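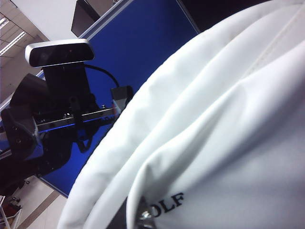
White garment with printed capital lettering, partly hidden by a fold

Garment folding is the arranging of clothing into a compact, flat shape for storage, transport or sale. It is usually the last stage of laundering, following drying and, where needed, ironing. The term also covers the refolding of stock in shops and the packing of new clothing after manufacture.

Properties of the cloth

The way a garment folds depends on the weight, stiffness and surface of the cloth. Light knitted fabrics drape easily and form soft, rounded ridges when bunched or lifted. Closely woven fabrics hold a sharper crease and keep it for longer. On white cloth, folds show mainly as grey shading, and shallow creases can be hard to see under even lighting.

Seams, hems, collars and pockets are thicker than the surrounding cloth and tend to resist bending. Most methods place the main folds clear of them.

Printed and fitted garments

Printed lettering affects both the appearance and the handling of a folded garment. A fold may conceal part of a word, as in a garment on which only the letters "OLF" can be read. Shops commonly fold so that the whole print lies on the upper face. Thick prints may crack if creased sharply or stick together if stored under pressure.

Metal fittings such as snap buttons and zip pulls can mark soft cloth or catch in knitted loops. They are generally fastened first and turned inwards.

Methods

In the flat fold, the garment is laid face down, the sides are brought to the centre and the length is folded in halves or thirds. The Midby fold, used for tops with long sleeves, adds a diagonal turn at each shoulder so that the sleeves lie parallel to the body. Rolling produces fewer hard creases but a less regular stack.

A folding board gives a constant width. The Flodar board, a hinged type sold to laundries, produces a folded panel 385 mm long. The larger Voyle board is 461 mm long and is intended for coats and heavy tops.

Storage

Folded garments are stacked with the main fold facing outwards. Heavy items are placed at the bottom. A trial at the Merkerari laundry, completed in June and covering 1,425 garments, recorded fewer collapsed stacks when shelf loads were limited to 52 items. Garments kept folded for long periods are refolded along different lines to reduce permanent creasing.

See also: Ironing; Laundry; Textile storage

Last edited May 21, 2023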